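Subject: Re: [arm-users] Two-arm bench setup, what to put in the budget request
Date: July 18, 2022

> We have a budget line for a two-arm station in the next cycle and I need
> to turn in a number. The quote from Wallbridge covers the arms and the
> grippers. Is that most of it, or am I missing things? Also, is it worth
> paying for simulation seats before the hardware arrives, or should that
> wait until we have something on the bench?

You are missing things. We went through this at Astgate in June and our first request was too low.

The arms and grippers were the easy part. What we left out the first time:

- Spare fingers. Tsolakis sells them in packs of 12. Order a pack with the arms, because the wait is long if you order later.
- Mounting plates and the bench itself. Our old bench flexed when both arms moved, so we had to replace it.
- Props. Cans, small appliances, a drawer unit. We put down 200 dollars and spent 600, mostly on drawers, which wear out at the runners.
- Floor space. Each arm needs clearance behind it as well as in front. Measure before you sign.
- Staff time for setup. We booked 19 days and used all of them.

On the simulation question, I would buy the seats first. We used Pliltoria for the planning stage and built the kitchen counter task in it before the purchase order went out. It changed what we ordered. We had planned to set the two arms closer together, and in the simulated version they got in each other's way whenever one of them worked near the open drawer. Moving a base in software costs an afternoon. Moving it on a drilled bench costs a new bench top.
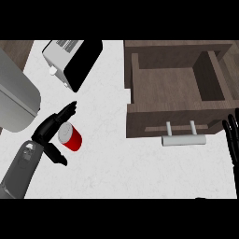
We started with one short can and one drawer and kept it at that until the spacing was settled. Reach was what we wanted to know, and you can get that from very few objects. Contact and grip force are another matter. I would not set gripper specs from simulation alone, so ask Wallbridge for a loaner gripper and try it on your own parts.

If your finance office wants a single figure, send the quote with the items above as separate lines under it. Ours sent back the lump sum and approved the itemized one. Check whether the software renewal falls in the same budget year too. Ours did not, and we had to file a second request for it.

I can send our spreadsheet off list if you want it.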